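Vorkach Station Public Discussion Board
Topic: Proposed retirement of Units 5 and 6

Last updated: February, 4:15 p.m.

Board_Moderator_IK
The operator of the Vorkach generating station has filed its notice to retire Units 5 and 6. Comments on the filing may be posted in this thread until the record closes. Participants are asked to keep to the retirement itself. Questions about the Muli substation rebuild have a separate topic.
Ilse Koster, Board Moderator

feeder_12
I would like to enter an objection. Vorkach has six units, and the two named in the notice are the only ones that can start without power from the grid. The filing treats them as ordinary peaking capacity. Their run hours are low, but run hours are a poor measure of a unit held for restoration. If the 69 kV line from Muli is lost, I do not see what energizes the station bus.

Lernum_Ratepayer
The previous comment overlooks the cost. Customers in Lernum have paid the reliability charge on these units for many years. The notice states that the replacement is a battery installation at Jukus with a capacity of 400 MWh. A modern battery can provide black start service if it is specified to do so. I support the retirement and ask that the charge end on the same date.

feeder_12
"If it is specified to do so" is the whole difficulty. I have read the Jukus interconnection request and found no mention of black start. It describes energy shifting and frequency response only. The inverters would have to be able to form a grid on their own, and the request does not say that they can.

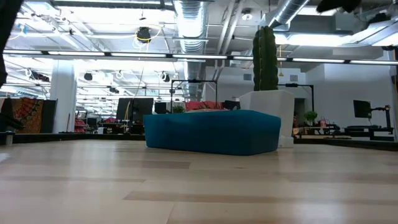

turbine_hall_retired
I worked at the station for a good part of my career and can add some detail on Unit 5. It starts on a small diesel engine, and the diesel starts on compressed air. The arrangement is old, but it was tested every year while I was there. Unit 6 depends on Unit 5 for its auxiliary supply. The notice describes them as independent, which is incorrect. Please have the operator amend that page.

Lernum_Ratepayer
I accept the correction regarding Unit 6. It seems to me to weaken the case for keeping both. If one depends on the other, customers have been paying for two black start units and receiving one.

turbine_hall_retired
I would not put it that way. Unit 5 alone can energize the bus, but it cannot carry the feed pumps at Muli as well. That load was assigned to Unit 6 in the restoration plan. Whether the plan has been revised, I cannot say.

south_bank_resident
May I ask about noise and air permits? Our homes face the stacks. I would be glad to see the units closed, but the notice is silent on whether the oil tanks will be emptied and removed. The larger tank holds 400,000 gallons according to the sign on the fence. A retired unit with a full tank beside it is no improvement for us.

Board_Moderator_IK
The tank question is within scope and has been forwarded to the operator. The request to amend the description of Unit 6 has also been forwarded. The current restoration plan is not a public document, but the operator has been asked whether a summary can be posted.
Ilse Koster, Board Moderator

feeder_12
Thank you. I ask that the record stay open until the summary is posted. My objection stands in the meantime.

Lernum_Ratepayer
I oppose an extension. Every month of delay is another month of the charge. The operator can answer on black start within the present comment period.

Board_Moderator_IK
Both positions are noted. A decision on the extension will be posted in this thread.

Contact the Board Office | Copyright Vorkach Station Public Discussion Board | Back to top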